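Prundmont workshop, cell notebook
August, entry 33

Purpose of this entry: to record the state of the two-arm flower cell after the gripper service, for the benefit of the next operator. The service was due at 3000 cycles; the counter stood at 2762 when work began.

Both fingers of the near gripper were removed, cleaned and refitted. The opening was then set against the teal vase, with the fingers spread and the vase standing in the gap. 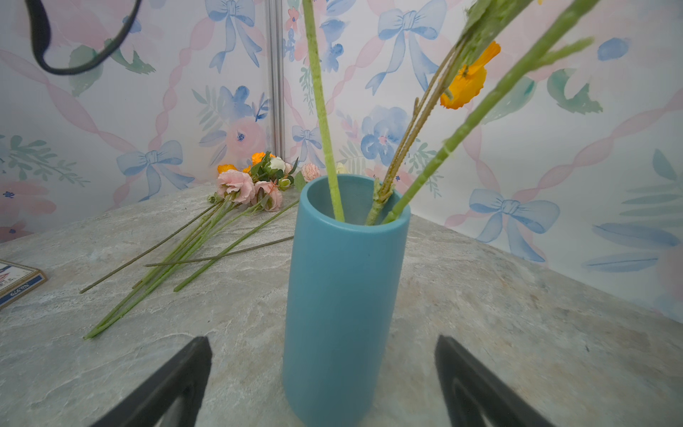 Morris

The closing force was reduced to 70 percent of the former value. Artificial stems with a fuzzy surface tend to hold dust, and the finger faces shall therefore be wiped at each shift change — a dry cloth is sufficient. Solvent is not to be used.

The second setup uses the clear ribbed vase. Orkik supplied the present wrist cable, and its loop must remain free of the joint through the full range of motion. The white bracket above the joint housing was checked for cracks and none were found. A test stem with an orange flower was held level in the parallel gripper while the cable was inspected.

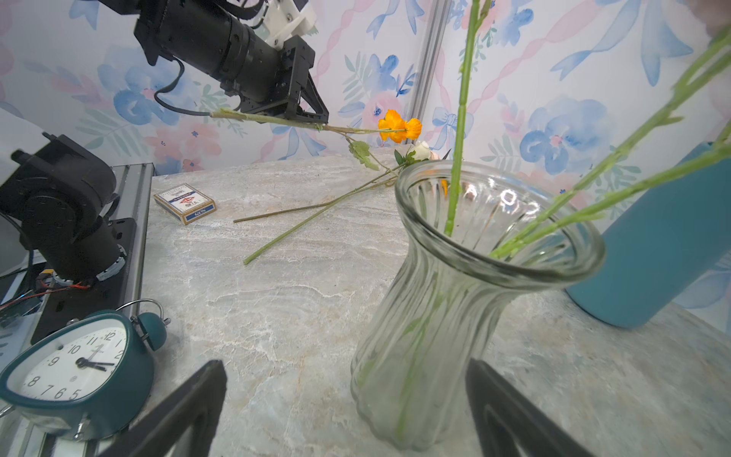 Outstanding items

Red and black wires near the arm base on the rail: to be bundled and tied — request sent to Fomska.
Rail bolts: retighten at the next service.
Wrist camera: calibration not repeated.
Counter: reset to zero at 4:15 p.m.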